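Home | Visits | Workshop notes | Members | Contact

A visit to the Trekendale test kitchen

In June our group of 12 went to see the test kitchen at Trekendale, where household grippers are compared before anybody buys them. The bus left us at the gate at a quarter past nine, and we were given visitor badges and a cup of quite strong tea.

The programme had two parts. In the morning we looked at narrow fingers, which must work close to fixed things such as a tap. The staff call this the "clearance test", and I found it more difficult than I expected.

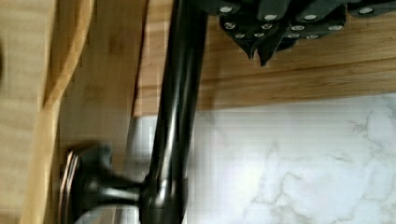

Pointed fingertips beside the bronze spout.

After this we went to the drawer. The question in this part is how a gripper can hold a small knob and pull in a straight line, without turning the wrist too much. Our hosts compare two products, the Mastlow and the Drilla. I am told that the Mastlow set costs 249 pounds and the Drilla set 1733, so the difference is a serious one for a small club like ours.
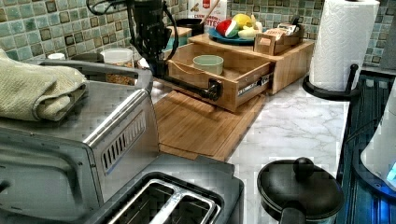

I asked if the price is justified. The answer was that it depends on the cables. A stiff cable pulls the wrist to one side, and then also an expensive gripper misses the knob. They advised us to spend first on good cable clips and only later on fingers. For me this was the most useful advice of the day.

After lunch we discussed cameras. The Aguirre controller accepts a view from the wrist and a view from the ceiling, and we were free to ask for one or both. I prefer the view from the ceiling, but it has one weakness: the arm can hide the work. 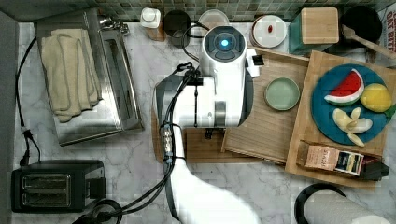
White arm over the cutting boards, seen from above.

We finished at 16 hours and there was still time for the small shop. Next year I would like to see the clearance test again with softer fingertips.

Contact the visits page | Copyright Trekendale Visits Group | Back to top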